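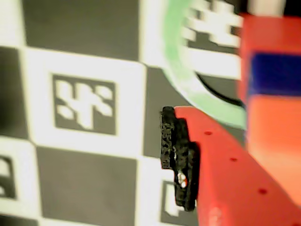 Print this message | E-mail this message
Last updated: July

[wustena-build] Re: Zaki arm, gripper pads and the marker mat

From: Naima Naciri
To: wustena-build list

Iraís Mendoza wrote:

> Hello all,
>
> I have the printed parts for a second Zaki and I'm stuck on the
> gripper. The finger tips come off the printer smooth and anything
> small slides out as soon as the arm lifts. I tried heat-shrink
> tubing over the tip, which was better, but it creeps off after a
> bit of use.
>
> Also, are you still using the checkerboard with the codes on it, or
> did you go back to the plain table? I can print one at the library
> but only on separate sheets, and I don't want to glue a lot of
> paper together if you've given it up.
>
> Last thing. My elbow joint sags when the arm is stretched out. Is
> that the servo or the print?
>
> Iraís

Iraís, I'll take these in order.

Pads. Don't bother with heat-shrink. We tried it on the first set of fingers and had the same trouble. What works for us is black rubber cut with a sharp knife and fixed to the tip with contact adhesive. Let the pad stick out a little past the plastic, so the rubber meets the cube before the finger does. If the plastic touches first you're back where you started. Scuff the plastic with coarse paper before gluing. Younes did one without scuffing and it came off in his hand.

I would leave the screw holes in the finger open. Hazem filled his with epoxy to make it look tidier and then wanted to bolt a guard on.

The mat. Yes, we still use it and I wouldn't go back. The Jemix software can find the corners of the squares without the codes, but then it doesn't know which square is which once the arm is covering part of the board. With a code in each white square it only needs to see a few of them. We lay the things to be picked up straight on top.

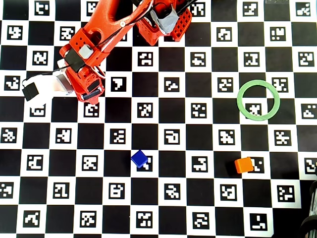

The mat in use, with the green ring and the blue and orange cubes set out to the right of the gripper.

Separate sheets will do for a start, but the joins have to be good. Ours was out by 2 mm along one seam on the paper version and the arm missed by more than that at the far side. If you can get to a print shop, ask for one piece on matt stock. Gloss gives you white patches under the lamp and the codes under the patches drop out. Check the size with a steel rule when you collect it. Print shops like to scale things to fit the page, and the software believes whatever square size you typed in.

Amr keeps asking whether the mat needs to be stuck down. I'd say weight the corners and see. If you do move it, run the calibration again from the beginning.

Now the sag. It could be either, so test it before you buy anything. Take the power off, hold the upper link still and move the lower one with your other hand. If it rocks before the servo gear starts to turn, it's the print or the screws. If it's tight and still droops under power, look at the servo supply first and the servo second.
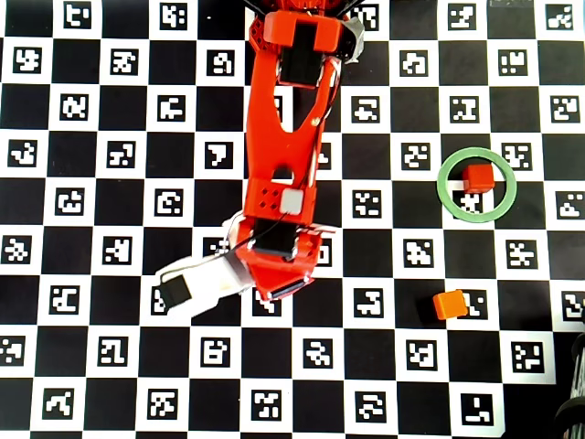

On Zaki it was some of each. The servo pocket was a loose fit, so the body could twist a little every time the arm reversed. We packed it with a strip cut from a drinks can, which cured most of the movement, and Hazem printed a tighter version of the link later. He has the file if you want it. The supply was the other half. We had all the servos on one thin pair of wires from a 9 volt adaptor through a cheap regulator, and the voltage fell whenever two joints moved together. I put in a 1000 µF capacitor close to the servo board and ran thicker wire back to the supply. The long reach has been better since.

For the cables, leave more slack at the wrist than looks right. Turn the wrist by hand through its whole travel, both ways, before you tie anything down. I lost a servo lead by doing it the other way round. Use soft ties, and keep them away from the edges of the link where the print is sharp.
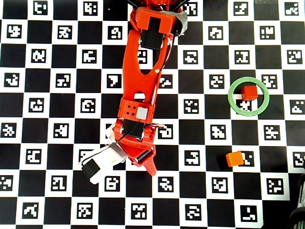 The exercise we run most is a plain one. Put a ring on the mat, put a cube somewhere outside it, and ask the arm to move the cube into the ring. Start with one cube. When you add a second, make it a clearly different colour. Red and orange are closer than you'd like if the camera is on automatic white balance, and Younes spent most of an evening on code that was fine. Fix the white balance by hand and that trouble mostly goes away.

Keep the speed down to begin with. Our limit in Jemix is still set to 2000, the default is a good deal higher, and I have seen the arm knock its own finger on the board at the default. The pads take it well enough. The servo gears don't.

Lotitz have the metal-gear servos back in stock, but the spline isn't the same as on the plastic ones, so you'd need new horns as well. I'd wait until you've done the hand test.

I can bring rubber offcuts to the workshop for you — there's plenty left from the last sheet. If the sag is still there after you've packed the pocket, bring the arm along too and we'll put a meter on it.

Naima

--
wustena-build: shared workshop robot arm list
Replies go to the whole list unless you change the address.

Print this message | E-mail this message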